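How to get a repair bench ready for a robot arm (and keep the people round it happy)

I look after the refurbishing floor at Plellell, where we take in old office desktops, strip out the drives, test what's left and send the good ones back out. We did it all by hand for years. Then the arm arrived, and I spent a good few months learning how to fit it into a working day without driving everyone up the wall. A few people from our sister site at Kneath have asked me to write down how we did it, so here goes! It's mostly about benches and people, with a bit about cables.

Before you start

Pick one job. We picked drive removal, which means unplugging the data and power cables and getting the drive out of its bay. It's dull, it's hard on the fingertips and we do 800 of them in a busy month. At our Brerlow site they tried to hand over the whole strip-down in one go and ended up with a bench that was in everybody's way (they've since gone back to one job, and it's going much better).

Talk to the bench team before you order anything. I didn't, and I wish I had. People heard about the arm from a delivery note, which is a rotten way to find out. When we finally sat down together, most of the questions were ones I could have answered weeks earlier: are hours being cut (no), who gets trained (anyone who wants it), and what happens to the bonus for units finished per shift. That last one took some sorting out, and I'll come back to it.

Step 1: Sort your machines by case type

Put cases with the same layout together before they reach the bench. The arm likes a run of the same thing, and so do people, come to that. We use coloured tape on the trolleys. Anything odd goes on the grey-tape trolley and stays a hand job.

Step 2: Open and check each case by hand

Power lead out, side panel off, case lying flat. Hold the power button in for a few seconds with the lead out, then put your wrist strap on and have a proper look inside. You're after loose screws, broken clips and cables somebody has tied in knots. Snip any cable ties near the drive bay now and pick up the bits.

Step 3: Clear a path to the drive

Data cables are the fiddly part. They're stiff, they spring back, and every office seems to have had its own idea of where to tuck them. Ease the power wires to one side so the data plug can be got at straight on, but don't pull anything tight. If the plug has a little metal catch, it needs pressing before it'll let go, so make sure there's room for that too.

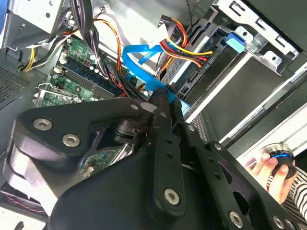

I'd allow 3 minutes a case for this when you're starting out. You'll get quicker. Our most patient people turned out to be the best at it, and they weren't always the ones with the fastest numbers under the old way of working, which gave me something to think about.

Step 4: Set the speed low and leave it there

We use the bench software from Cesen, and it has a speed setting that you will be tempted to fiddle with. Leave it low for the first 1,000 units. A cable tugged at an angle can crack the socket on the drive, and then you've lost a part you could have sold on. Write the speed on a card and stick it to the bench so the next shift doesn't have to guess.

Step 5: Agree who can stop it

Everyone can. Put that in writing. The stop button should be within easy reach of anybody standing there, and pressing it should never need explaining to a supervisor. We had a new starter who was too shy to press it for most of her first week, so now everyone has a go on day one, just to get the feel of it.

Step 6: Change how you count

Back to that bonus. We used to pay on units finished by each person, and once the arm was sharing the work that made no sense at all. We moved to a bench total, split evenly among the 18 of us on the floor, with faults found in checking counted as well. There was some grumbling in April when it came in. Fair enough, too, as a couple of our quickest hands took home less that first month, and we topped them up until the totals settled.

Step 7: Rotate people

Two hours on the bench, then swap to testing or packing. Preparing cases all day makes you just as stiff as pulling cables all day did, only in different places! Put the rota up where people can scribble on it.

If a plug won't budge

Stop the arm, move it well clear and do that one by hand. Check for the catch first, then hold the plug by its body and ease it straight out. Pop a note on the trolley if the whole batch has the same fault, and move that case type to grey tape until you've had time to look into it.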